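4. The lower drawer

4.1 How the nightstands came into it

I should say up front that I didn't set out to write about nightstands. The project was supposed to be about closets. Kinga Medve and I had planned a whole set of visits in Breredska and Gosville around the big furniture, the wardrobes and the built-ins, and we had a form with a box for rods and a box for shelves and one sad little line at the bottom marked "other." By the end of the first round the "other" line was running onto the back of the sheet, and a good part of what was written there was socks.

So we redid the form. The second version has its own page for the bedside, and this section is based on that page from all 18 households, plus the notes Kinga and I each kept separately and then argued over at her kitchen table. A visit to the bedroom could last up to 40 minutes, and people were generally a lot more relaxed talking about the bedside than about the closet. (Closets make people apologize. I have pages of apology from the closet interviews, and hardly any of it is useful!)

What I mean by a nightstand is pretty loose. If it stood next to the bed and somebody called it a nightstand, a night table, or "my side," I took it. Győző Mészáros, who read an early draft, wanted a stricter definition with a height limit, and I see his point, but I'd have lost the kitchen stool in one Gosville apartment that was doing the job perfectly well with a shoebox under it. For the drawer material I did have to be stricter, and everything from here on is about pieces with an upper drawer and a lower one.

The pieces themselves were mostly older than the beds they stood beside. Red-brown wood finishes came up a lot, with scalloped or molded trim under the top, and chips along the front edge of the top where the finish has gone and something lighter comes through. I got very fond of those chips. They're at the height where a hand lands, and where a watch or a ring would land too, though I can't prove which of those did what. Inside, the drawers tend to be bare wood, and that matters more than I first thought, for reasons I get to in 4.3.

The lower drawer is the one I kept coming back to. The upper drawer is for the bedside life everybody would predict: chargers, pills, lip balm, a book that's been given up on. Ask about the lower one and the answer is often a pause and then "oh, clothes, I guess." Small clothes, it should be said. Socks turned up there all the time, including ones in homes with a proper sock drawer in the dresser across the room. The white ribbed kind, with a word or a logo knitted in, was the most talked about of the lot, mainly as the pair people didn't mind wearing to bed.

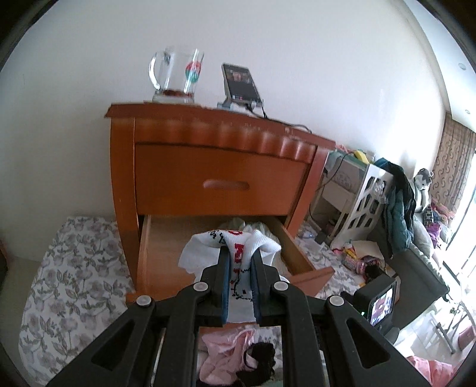 4.2 Overflow, or its own place?

My first guess was overflow. The dresser fills up, something has to give, and the little stuff slides over to the nightstand. It's the explanation you get from the organizing books as well, and it's the one I had half written up before we talked to anybody.

It does fit some homes. In the Grasier building, where the bedrooms are narrow and a full dresser won't clear the door, three different people described the nightstand to me as "the dresser that fits." One of them, a night-shift baker, had everything from the waist down in it and was proud of the system, and I'd be proud too.

But it doesn't fit the rest. I kept meeting people with half-empty dresser drawers and a packed nightstand, and when I asked them straight out whether they'd run out of room they looked at me as if I'd missed something. The way Caradog Rowlands put it in our interview (he was one of our Gosville participants and is happy to be named) was that the dresser is for getting dressed and the nightstand is for "the in-between." I asked him in between what, and he said in between being up and being in bed, and then he laughed and told me not to write that down, and then he called me later and said I could.

I've borrowed his word. In-between clothes, as I use it here, are the ones put on or taken off while sitting on the edge of the mattress. Bed socks are the plain case. Slips and camisoles belong here, and soft bras, and sleep shorts, and the long undershirt that one man wore only in September because his building didn't turn the heat on until later. They aren't outerwear, they aren't quite pajamas either, and they have in common that you want to reach them without standing up. That puts them in arm's reach of the pillow, and the lower drawer is what's left once the pills and chargers have claimed the upper one.

There's a second group that lives in the same drawer and makes the picture messier, and that's the things being kept from view. I'll be brief about it as people told me about it in confidence. Some of it is gifts not yet given. Some of it is nicer underwear that shares a home with teenagers. Nothing in that group gets worn from the edge of the bed, so my in-between idea doesn't cover it, and I haven't found a way to make it do so without cheating.

4.3 Folded, rolled, bunched

This is the part I enjoyed most, so please forgive the level of detail.

The dresser drawers we saw were, on the whole, folded. The nightstand drawers weren't, even in the same room and with the same person doing the laundry. What you find instead is bunching. Each item, or each little family of items, gets gathered into a soft lump and set down in its own patch of drawer, and the lumps hold their spots surprisingly well. Kinga called them nests in her notes and I called them bundles in mine, and bundles won because it was shorter in the tables.
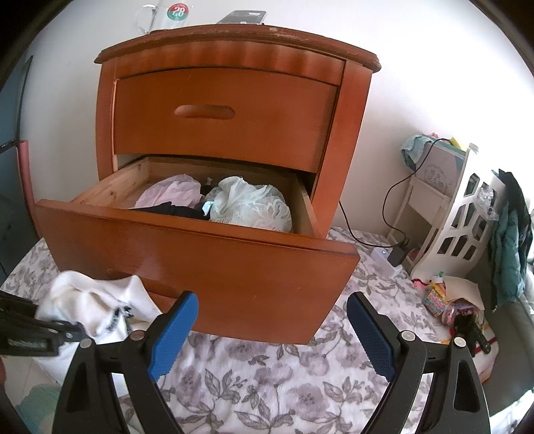 Figure 2. Lower drawer of a nightstand, open, with bundled fabrics: pale pink, black, and white mesh with floral lace.

I used to read a drawer like the one in Figure 2 as untidy, full stop. I don't anymore. Look at how the lace sits apart on the right, with the plainer pink and black pieces over on the left. Whether that was done on purpose I can't tell from a drawer, and I wouldn't hang a finding on one. But separate patches by fabric came up again and again in the interviews, and when people explained it they talked about touch. They wanted to find things in the dark. Anqi Xiong, who did the translation for the Breredska tapes and then got so interested she reran part of the coding herself, noticed that the verbs in the nightstand answers are nearly all hand verbs (feel for, fish out, grab) while the closet answers are full of looking and seeing. I hadn't caught that at all and I've been quoting it to everyone since.

A folded stack is no good for this. It works when you can see the edges and lift from the top. Reach into one half asleep and you've wrecked it, so you might as well start from bundles and save yourself the folding. Sheer things were the most likely to be bunched, partly because they won't stay folded anyway, and partly, two women told me, because the bare wood inside an old drawer can catch them and a loose ball has less of it touching the sides. One of them had lined hers with tissue. The other kept lace in the middle and used socks as bumpers, and I thought that was brilliant and went home and did it.

Then there's the size of the drawer, which I nearly left out for being too obvious. These are small drawers. You open one all the way and the entire contents are right there, so there's no deep back corner for things to get lost in, or not much of one. The dresser asks for order because it's big enough to punish you without it.

4.4 What stays on top

I'll only touch on tops, because Andor Katona is writing those up from the same visits and he has much better notes. The usual set is something to drink from and something flat with a cord somewhere nearby. A mug shows up over and over, very often on the side farther from where the person reaches.

What I do want to record is how the top and the lower drawer affect each other. With the lower drawer all the way out, there's a stretch of bedding or floor that's suddenly taken, and people with tight rooms told me they open it from the bed, kneeling or leaning over, with the comforter getting caught up in the whole business. A few had stopped putting a full glass on top for that reason. One participant, Mrs. Antal, held the glass in her left hand the entire time she showed me her drawer, and when I asked about it she hadn't known she was doing it.

4.5 Loose ends

The bedside page of the form was revised for the last time on 13 April 2019, and the first visits were done on the older version, so for those homes I have what Kinga and I wrote in the margins and no tick boxes. I've marked them in the tables. We also saw every drawer by appointment. People did tidy for us, they said so, and one had ironed. I suspect the lower drawer got less of that treatment than the closet did, going by how many of them opened it and said "oh," but I have no measure of it, and the questions I'd want to ask next time are in the appendix with the form.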